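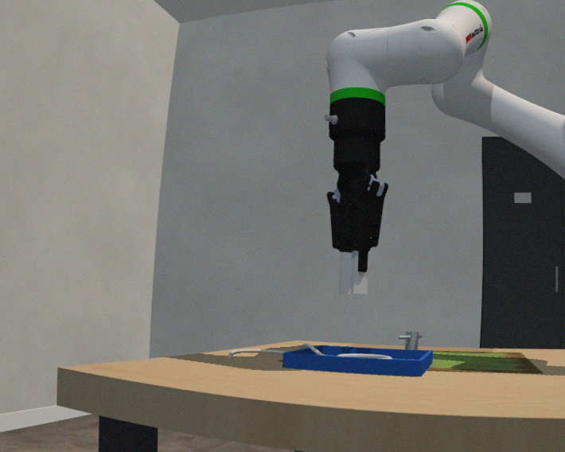
How Does a Candle Get Its Smell?

Hemstead Museum Learning Pages
Reading level: grades 2 to 5

A scented candle has two main jobs. It gives light, and it fills a room with a smell. The smell comes from fragrance oil, which candle makers stir into melted wax before they pour it.

When the wax cools, it turns hard and holds the oil inside. A little of the oil still escapes into the air. You can smell some candles even when they have never been lit.

Lighting the wick changes things. The flame melts the wax close to it and makes a small pool. Warm oil turns into a gas more easily than cool oil does. The gas spreads through the room, and tiny parts of it reach your nose.

Words to know
Wick: the string in the middle of a candle
Fragrance: a pleasant smell
Evaporate: to change from a liquid into a gas

Safety rule
Only an adult should light a candle. Never touch melted wax or leave a flame alone.

Try this
Smell two unlit candles with your eyes closed. Write three words for each one.

Text by Nuno Garcia. Page reviewed 28/03/2024.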